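Zitano Canvass Kit -- door-to-door pack for council and parliamentary campaigns

In stock. Order before 2 on Friday and it goes out the same afternoon.

What it is. One shoulder bag with everything a canvasser needs for an evening on the doors. Clipboard, card box, route wallet, torch, rosette tin. Packed the way we pack our own. We've run a lot of by-elections on these and the bag has been changed a few times as people grumbled about it, so if you had the old one with the buckle, that's gone. Zip now.

Sold singly or as a ward pack of 24.

What's in the bag

Clipboard, A4, hard back, clear rain cover on a hinge. Cover lifts from the bottom so you can write under it. Takes a biro or pencil. Felt tips smudge, dont bother.

Route wallet, four pockets. Fits a folded street map and your walking sheets. Front pocket is see-through.

Card box for "sorry we missed you" cards. Holds 131 standard cards, fewer if you use the thick ones. Lid has a finger notch.

Head torch, Alteck, two brightness settings plus a red one. Batteries included. Goes on the strap of the bag if you don't like it on your head.

Rosette tin. Empty -- rosettes are sold separately because colours. See the Rosettes page.

Bag itself: dark grey, wide strap, reflective strip on the back. No party branding. We can print a panel on orders of a ward pack or more, allow a week extra, longer in the run up to May.

Sizes and weights

Bag lies flat at 38 cm by 30 cm. Strap adjusts long enough to go over a winter coat. Weight with everything in it depends how many leaflets you stuff down the side. Please don't put a whole ward's worth in one bag, the stitching is good but not that good.

Leaflet sleeve takes A5 flat or A4 folded to DL. A4 flat will go in but it curls.
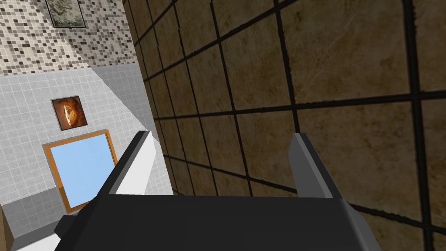
Walking sheets. The wallet is cut for sheets printed landscape, one street per page, odd numbers then even. Most campaign software will print like this if you look in the settings. If yours won't, the blank pads (code ZW-PAD) have the columns ruled already: number, name, voting intention, postal vote Y/N, wants a poster, notes. Notes column was made wider after last year. Still not wide enough for some of you.

Keep filled sheets in the back pocket with the flap shut. They are personal data and if you drop one down a drain on the high street you'll have to tell your agent about it. The flap has a popper for exactly this.

Imprints. Anything you print yourself to go in the kit -- cards, leaflets, posters -- needs the right imprint on it. Printer, promoter, addresses. We don't supply pre-printed cards with an imprint as it's your details that have to be on there. Blank cards have a line left at the foot for it. Check with your agent before you print, we are a kit shop and can't give you legal advice.

Spending. VAT invoice comes with every order and shows each item on its own line, so it can go straight in the agent's folder. If you're splitting a ward pack between candidates tell us at checkout and we'll do seperate invoices. Can't be done after despatch, sorry, the system won't let us.

Reusing kit from last time? Spares are all on the Spares page: rain covers, straps, torch batteries, wallets. You don't need a new bag because the clipboard has snapped.

Changes from the previous version

Zip instead of buckle.
Card box moved to the right-hand side. Left-handers: the inside is velcro, swap it over.
Rain cover is thicker. The old one went cloudy.
Pen loop added. Two pens.

From customers

"Used these for the Prirnenitz Road by-election in November. Rained every night. Sheets stayed dry, I didn't. Torch is better than the one on my phone and it doesn't kill the battery before the count."
Xolani Pretorius, agent

"Strap fine, bag fine, could do with a pocket for a flask."
Ward organiser

"Letterboxes with brushes still eat your fingers, no bag will fix that. Get the paddle as well."
Returning customer

The paddle he means is the Van der Merwe leaflet paddle, a flat spatula thing for pushing leaflets through stiff letterboxes. Not in the kit. Sold on its own or add it at checkout. Recommended if you've got streets with dogs.

Delivery

Mainland orders by courier, signed for. Highlands and islands and Northern Ireland take longer, we'll email with a day. Campaign offices above shops: please give us a name and a mobile, drivers won't go hunting for the side door.

Snap elections: stock goes quickly when one is called. We hold ward packs back for existing account customers for the first couple of days, then it's first come first served. We don't ask which party and we supply the lot of them, independents too.

Returns

Unused kit back within 30 days, full refund less postage. Printed bags can't come back unless we got the print wrong. Bags with leaflets still in them -- take them out first please.

Tellers' pads, polling day number boards and committee room wall charts are under Polling Day, not here.

Questions to the order desk, use the form and put your order number in the subject line.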